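Chapter 7
Reading the Short Story Collection

A novel asks for your patience. A story collection asks for it 11 or 12 times over, and then has the nerve to call itself slim. Publishers have long treated such books as the vegetables a writer must finish before being allowed a novel. Readers, to their credit, have mostly ignored this.

Our main text is Salameh's Derley, a set of linked stories about a mill town of 751 people, most of whom are not speaking to one another. It runs to 200 pages and can be read in any order, though the author plainly hoped you wouldn't.

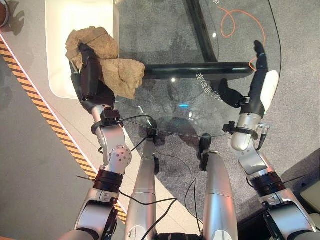

Fig. 7.1 A cloth held over a glass tabletop.

We begin with "Florkwood," the shortest piece, and ask what a linked story owes its neighbors. Section 7.2 turns to "Drovumwood," where a minor character from page 90 comes back – older, richer and no better company.

Before going on, read both stories once without a pencil. Then read them again with one, and mark each place where the narrator changes the subject.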